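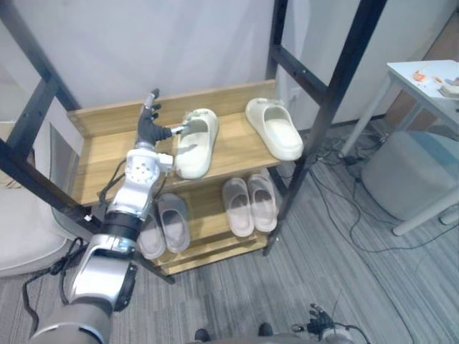 16/06/2018

**Slippers off the floor at Trormont**

Trormont has a proper place for its indoor slippers at last. Rack went up this week against the white wall in the quiet room, and the heap by the door is gone. Been promised since April.

Shared house, 30 residents, one front door. Shoes come off there, has always been the rule, and slippers go on. Where the slippers lived in between was anyone's guess. Under the radiator mostly. One pair spent the winter behind the recycling.

"I've been tripping over other people's slippers for two years," said Elisa Longo, who looks after the ground floor and ordered the rack. "You'd come in with shopping and just go flying. I asked for somewhere to put them and then I asked again."

Money came out of the house fund. 300 pounds was set aside for the ground floor as a whole, rack included, and there is change left for a new doormat and possibly a lamp. Longo wouldn't say what the rack cost on its own. "Not much" was all we got.

It's wood shelves on a black metal frame, pale wood with the grain showing. The top shelf has a raised back, so in theory nothing goes down behind. Supplied by Woltora, came flat, and took most of an evening to put together. One shelf went in back to front the first time and had to come out agian.

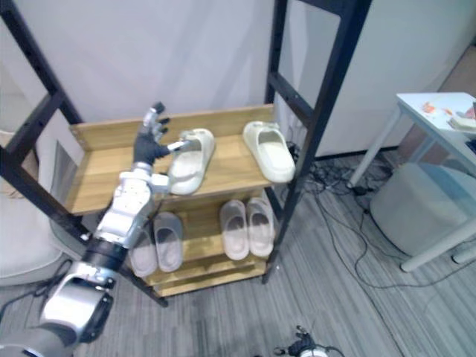
*The two white slides on the top shelf of the new rack.*

House slippers only. That was agreed at the meeting after some back and forth. Outdoor shoes stay in the porch, wet boots on the tray, and trainers were argued over for longer than anyone wanted. Result: trainers in the porch too, with a promise to look at it again when the weather turns.

The chunky white slides are the spare pair for visitors, and get the top. Residents' slippers below. No names on the shelves, Longo was against it. "It's a home, it isn't a swimming baths." Colours will have to do for now. The grey pair and the pink pair were first in and nobody is likely to mix those two up.

Only the ground floor is using it so far, so plenty of slippers still to find a place. Upstairs have been asked whether they want their own on the landing or would sooner share. Four replies up to the time of writing. Two for the landing, one for sharing, one asking about the bins.

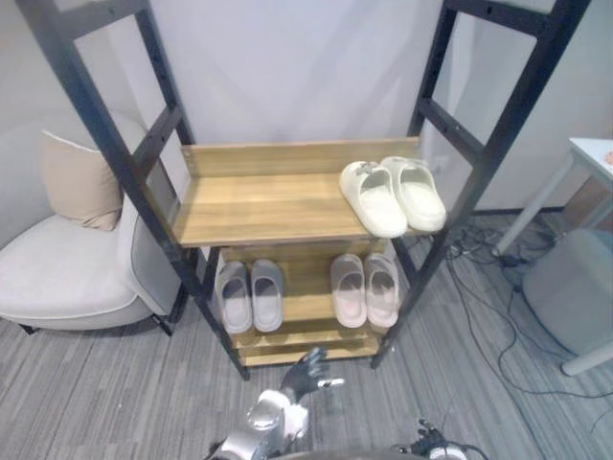 *White on top, grey and pink underneath, bottom shelf still free.*

The bottom shelf is up for discussion. Birkett, the house next door with the same layout, keeps a low shelf for children's sizes and visitors with small kids seem to like it. Others want it for the umbrellas. Longo would like it left alone for a month to see what turns up on it.

Position was the other sticking point. First plan was the hall, right by the front door, but the hall is narrow and the meter cupboard has to open. Quiet room it is. Means a few steps in socks across the carpet, though there's the grey armchair next to the rack if you need to sit down to get them on. Several of the older residents said that was the best part of the whole thing.

The chair stays put, by the way. A rumour was going round that it was off to the Larkov Street sale with the old sideboard. Not true. The sideboard is going, the chair isn't.
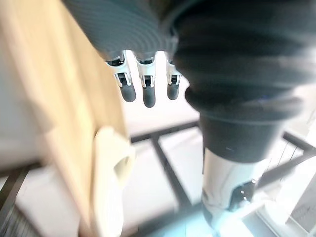
Couple of requests from Longo while people get used to the idea. Pairs side by side please, not stacked. Foam ones can be rinsed in the utility sink but dry them before they go back, as the shelves are bare wood and will mark. Anything left on the floor of the room goes in the blue crate under the stairs, and the crate gets emptied at the end of the month. You have been warned.

Hoovering in there moves to mornings. The rack can be shifted by two people if needed but don't drag it, lift it, the feet will pull at the carpet.

Lost and found from the old heap: one tartan slipper, left foot. One pair brown moccasins, large. A single flip-flop that can't belong to anyone living here. Also a glove and the spare key to the bike shed, which everyone had been blaming each other for since before Christmas. Key is back on its hook. Rest is in the crate, see Longo.

And for those who asked, the old plastic mat is not being kept. It was split down the middle and is already at the tip.

Next house meeting will take the landing question, the bottom shelf and trainers, in that order. If you can't make it, put a note through the ground floor office door and it will be read out. Keep it short, last time we ran over by an hour and the soup was ruined.

Offers of a decent doormat also welcome, seperate from the above. Plain, no slogans. Speak to Elisa.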